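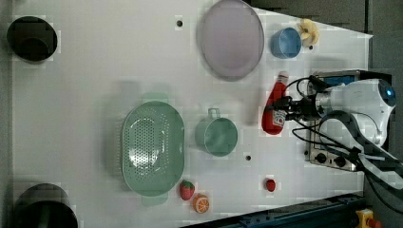
Play Kitchen Stuff, Out on the Table

Mar 12, 2023

Hi again! I finally got around to posting the toy kitchen things so many of you asked about after my shelf makeover post. White tabletop, no styling, everything spread out (my favorite way to look at it). There's the mint green colander with the mug in the same color, the big lavender plate, a little light blue cup, two black pots and the toy food.

A few notes, since you always want them:

The colander is my favorite piece by a mile. Oval, two handles, rows of little holes in the bottom. I want a real one in that green!

The strawberry has yellow seed dots and a green top, and I love it next to the orange slice. I've been calling that pair "dessert" all week.

The ketchup bottle is red with a white label, and it's the thing every kid grabs first at my house. Pretend fries, pretend eggs, pretend soup. Ketchup on all of it.

The pots are plain black and go with everything. My friend Ylva Björklund thinks I should look for colored ones, but I like having something dark next to all that mint and lavender.

The toy banana is a pale, soft yellow, which suits the rest of the colors so well.

More from the toy shelf in May, when I get to the tea set. Leave a comment if there's a piece you'd like to see closer up!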